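# Planning for two arms: a conversation with Kolbrún Ketilsson

*Interview by Silvia Sokol*

Kolbrún Ketilsson has led the planning software group at Rivon for six years. The group is small, and its work is seldom seen outside the laboratory, but most of the institute's manipulation projects now depend on it. Its principal product is Keka, a motion planner for pairs of arms that share one working area. A second package, Juron, handles the recording and replay of trials. We met in her office on the ground floor, and later continued the conversation in the laboratory itself, where her colleague Gervásio Paiva joined us.

I began by asking why two arms should need a planner of their own. Planners for single arms have been available for many years, and it would seem a simple matter to run two of them side by side.

"That was our first attempt," she said. "Each arm had its own planner, and each treated the other as an obstacle. It is safe, in a sense. What happens is that both arms become very polite. One waits for the other to move, and the other waits as well. We had trials in which no contact was made with anything at all, and the log described them as free of error."

Keka treats the pair as a single machine with a single timetable. A plan sets out where each arm is to be at each moment, and both follow the same clock. If one arm is delayed, the clock slows for both. Ketilsson described this as the most important decision in the design, and also the one that drew the most objection within the institute.

"People dislike it when a healthy arm slows down," she said. "They look at the arm that is doing nothing wrong and they ask why it is being punished. I understand the feeling. But if you let it run ahead, the plan you checked is no longer the plan you are carrying out. The gap between the two may be very small, and then one day it is the width of a wrist."

The early version of the software checked for collisions only at fixed points along each path. The present version checks the space swept between those points, which takes longer and has required a good deal of work on speed. Homa Amini, who wrote most of the collision code, reduced the time for a typical plan to 32 milliseconds. Ketilsson was careful to say that this figure applies to a scene that has already been loaded. When the scene changes, the first plan is slower.

We turned to the matter of perception. Keka does not itself look at anything. It receives a list of shapes and positions from a separate program, and it trusts that list to a degree that can be adjusted. I asked how far it ought to be trusted.

"Less than people would like," she said. "A camera gives you a view of the front of a thing. The planner wants to know about the back of it. Somebody has to guess, and for a long time that guess was made in a part of the code that nobody had looked at since it was written."

The group has since moved the guess into the open. Each object now carries two outlines: one for what has been measured, and a larger one for what is assumed. The arms may enter the space between the two, but only at reduced speed and only with the gripper leading. Štěpánka Kopecký proposed the arrangement after a review in February of failed trials, most of which concerned soft or clear packaging. In her view, transparent film remains the hardest material the group has to deal with. The depth reading may fall on the film, on the contents or on whatever lies behind, and it may change from one reading to the next while nothing has moved.

"Štěpánka was quite firm that we should not try to repair the measurement," Ketilsson recalled. "She wanted us to plan well with a poor one. I think that was right, although it is less satisfying to present."

At this point we went through to the laboratory. Paiva was preparing a series of trials with goods on shelves, and he had the planner's log open on a screen beside him. His own concern is the interface through which other groups use the software. He has rewritten it twice.

"The first interface exposed everything," he said. "There were settings for every joint. People from other groups would change a value, find that it helped on that day, and keep it for a year. When I asked them what the value did, they could not tell me, and in one or two cases I could not tell them either."

The current interface offers 15 settings. Each has a short written description, a range within which it has been tested, and the name of a person who will answer questions about it. Paiva regards the last of these as the most useful. He added that requests for further settings arrive most weeks — usually from the same two groups — and that he declines nearly all of them.

I asked what made shelves a good test for a planner.

"They are narrow in the wrong direction," he said. "On an open surface, you come down from above and there is plenty of room. With a shelf, the upper level takes that away from you. You must come in from the front, and low, and the forearm has to go somewhere. With two arms, it generally goes where the other one wished to be."

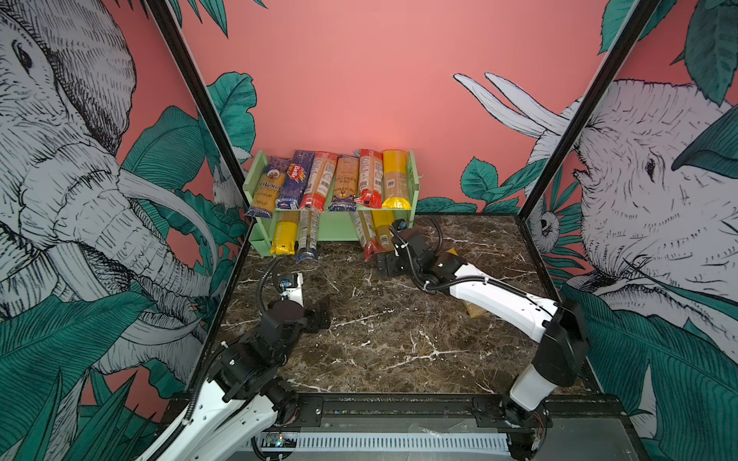
*Shelf trials with spaghetti packages, using two rail-mounted arms. The right gripper is low at the front of the shelf; the left is open above the floor.*

The packages present a further difficulty, Paiva explained, in that they seldom stand quite straight. A planner that stores each one as an upright box will place the gripper with great confidence in slightly the wrong place. Keka now keeps the lean as part of the object's description. Neighbouring packages are also treated as a group, so that a plan for one must leave an acceptable margin for those on either side.

Paiva makes heavy use of Juron in this work. Every plan is stored together with the list of shapes on which it was based, and any of them can be run again on a later version of the planner, without the arms. The archive held 3,143 such plans when we spoke. A new release is not approved until all of them have been replayed and the differences read by a member of the group.

"Read by a person," Ketilsson said, when I asked whether this might be done automatically. "A program can tell you that a path has changed. It is not so good at telling you that the new path is a strange one. Homa once found a plan that passed every check and moved the elbow in a full circle for no purpose. It was perfectly legal."

The software is not used only at Rivon. Tóth, a partner in the present programme, runs Keka on arms of a different make, and its engineers have supplied a number of corrections. Ketilsson spoke warmly of the arrangement, though she noted that it had brought certain assumptions to light. The planner had always supposed that both bases stood at the same height, and this was written down nowhere. Tóth's did not.

Before I left, I asked what remained undone. Ketilsson named the handing of an object from one arm to the other, which Keka can plan but does not plan well. For a short time both grippers hold the same thing, and small errors in either position become forces on the object. The planner knows about positions and knows very little about forces. Amini has begun work on a version that takes both into account, and Ketilsson declined to give a date for it.

"We gave a date for the last one," she said.

Paiva had by then returned to his screen. He wished to have the current release replayed in full before the next series began, and he asked whether Ketilsson would take the second half of the reading. She agreed to start on it after lunch.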